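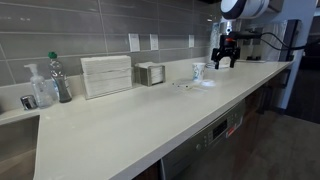

Keeping a shared kitchen counter clean

A counter that a lot of people use gets dirty in a different way from one at home. The mess is mostly small: crumbs, drips, a lid left behind, a cup with an inch of coffee in it. White quartz shows all of it, and so does glossy gray tile once the splashes dry. The setup that works best for a long counter is to keep the washing things together at the sink end and leave the rest of the surface clear. Hand soap in a pump bottle goes next to the faucet, dish soap beside it, then the folded paper towels standing up in a clear acrylic holder against the backsplash, with the napkins a little farther along in a small steel holder. People with wet hands then reach for a towel without dripping down the whole counter. A paper cup left out in the middle is easy to spot and takes a second to throw away.

Daily wipe-down

Pick up the trash first, including flat plastic lids, which stick to a damp counter and hold water under them. Brush dry crumbs into your hand or a dustpan. Wipe with a damp microfiber cloth and a drop of dish soap, working from the far end toward the sink. Rinse the cloth, wipe again, and dry with a second cloth. The drying step is the one most people skip, and it is where the streaks come from.

Do not use scouring powder or steel wool on quartz. Bleach and oven cleaner should stay off it too. For something dried on, lay a wet cloth over the spot for a few minutes and lift it with a plastic scraper held flat.

Coffee and tea rings

Wipe them the same day. If a ring has set, mix baking soda and water to a thin paste, leave it for 4 minutes, and rub lightly with a soft cloth. Rinse well or you will get a white haze.

Tile and grout

Glossy tile needs only warm water and a little dish soap. Go along the rows, then dry. Light grout behind the sink darkens before the rest does. An old toothbrush and the same baking soda paste will bring most of it back. We resealed ours in December and it has held up.

Around outlets, use a cloth that has been wrung out hard. Never spray cleaner at an outlet cover. Spray the cloth.

Soap and paper

Clear bottles are worth having, as you can see when they are getting low. Refill when there are two fingers left. Wipe the bottom of each bottle before putting it back, or you get a sticky ring.

Don't pack a towel holder tight. If the stack is jammed in, the first person pulls out six and leaves five on the counter. The acrylic type can be washed by hand in lukewarm water. Window cleaner with ammonia clouds it.

Steel napkin holders pick up fingerprints. A dry cloth takes them off.

Last updated July 12, 2023. More kitchen pages at Brinside: Descaling a kettle, Sink drains, Refrigerator shelves.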